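Call for participants: closed playtest of Erine (mobile, iOS and Android)

Grurico is recruiting players for the second closed playtest of Erine, a turn-based puzzle game for phones and tablets. The test runs for 21 days in November and is open to residents of Australia and New Zealand aged 18 and over. Participation is remote, apart from one optional in-person session at our Hobart office.

The first playtest had 127 participants and covered the opening chapter only. The second covers the full single-player campaign, the daily board and the new save transfer between devices. There are 506 places.

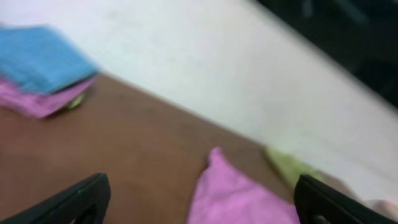

Reading time: 4 min

What is being tested

The current build contains all five chapters. Chapters one and two are considered final apart from text corrections. Chapters three to five have finished rules but unfinished difficulty settings, and most of the questions we put to participants will concern these.

The build also replaces the old level format with one called Pusov. Pusov stores each board as a starting state and a list of permitted moves, so a board can be changed on our server without a new download. We need to know how this behaves on slow or interrupted connections, on older handsets, and when the player moves from mobile data to wi-fi in the middle of a level.

Multiplayer is not part of this test. The menu entry for it is greyed out and should be ignored.

Who can apply

Applicants must own, or have daily use of, a phone or tablet that meets the minimum specification:

iOS or iPadOS 16 or later, with 3 GB of free storage
Android 11 or later, with 4 GB of memory and 3 GB of free storage

Rooted and jailbroken devices are excluded. Emulators are excluded as well, including those running on a desktop computer. Previous experience with puzzle games is not required. A third of places are held for people who play mobile games less than once a week, and a further 40 for people who use a screen reader, switch control or enlarged system text.

People who took part in the first playtest may apply again. Their old progress will not carry over.

What participants do

Play for at least 20 minutes on at least 12 of the 21 days. Sessions can be split.

Complete a short form after each chapter. The forms take five minutes and are delivered inside the game.

Report faults using the in-game reporter, which attaches the device model, system version and the last 60 seconds of input. It does not record sound, location or anything outside the game.

Leave automatic updates on for the length of the test. We expect to issue two builds a week, and a report against an expired build cannot be processed.

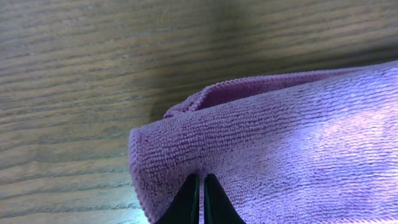
Touch input is the part of the build with the most open faults. Erine uses a long drag to rotate a row and a short flick to shift it, and on some screens the two are confused when the glass is greasy or the finger is damp. Participants selected for the input group will repeat a fixed set of 30 moves at the start and end of each session, once on the screen as it is and once after wiping it. A microfibre towel is suitable, as is any lint-free cloth. Do not use paper towel or a spray cleaner. Screen protectors may stay on, but the type (glass, film or matte) has to be entered in the device profile, and if it is changed during the test the profile must be updated before the next session.

Battery and heat readings are collected automatically every two minutes while the game is open. Participants can turn this off in Settings under Diagnostics without affecting their place.

Payment

Participants who meet the minimum play time and return all five chapter forms receive a $90 gift card, issued within four weeks of the end of the test. The input group receives a further $35. Partial completion is paid at $15 per chapter form. All participants receive the finished game at no cost on the platform they tested.

Travel to the optional Hobart session is not reimbursed. The session runs from 5.30 pm to 8 pm and light food is provided.

Confidentiality and data

The test is confidential. Participants sign a short agreement before the download link is sent and may not stream, post screenshots or discuss the contents of chapters three to five until release. General comments – that you are in the test, that you like it or do not – are permitted.

Applications and forms are handled by Pawlak, our testing contractor. Pawlak holds contact details for 90 days after the final payment and then deletes them. Play data is kept by Grurico under a participant number with no name attached.

Selection

The first call drew 1,242 applications, so please do not read a refusal as a comment on your answers. Places are allocated by device model first, then by play habits, then by ballot. Unsuccessful applicants go on a reserve list and may be contacted in the first week of the test if others withdraw.

How to apply

Complete the application form on the Erine test page. You will need your exact device model and system version, both of which are found in your device settings. One application per person. If you have two eligible devices, list both and mark the one you use more.

Applications close at 5 pm Hobart time on the last working day before the test month. Outcomes are sent by email. Check your junk folder before contacting us.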